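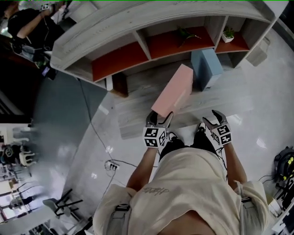

At Sorka, a learning system gets its examples from people's hands. Minttu Miettinen wants 4000 of them before August ends. Each collector wears a harness and works with two grippers, and the pink and light blue blocks by the low shelf must be gripped cleanly every time. A bad example is deleted the same evening.

Folders are harder, says Jouko Oksanen, for they bend when the fingers close.
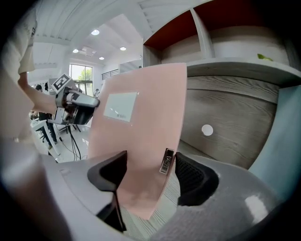

What comes next

On Wednesday the team moves to Clodden with 13 new tasks.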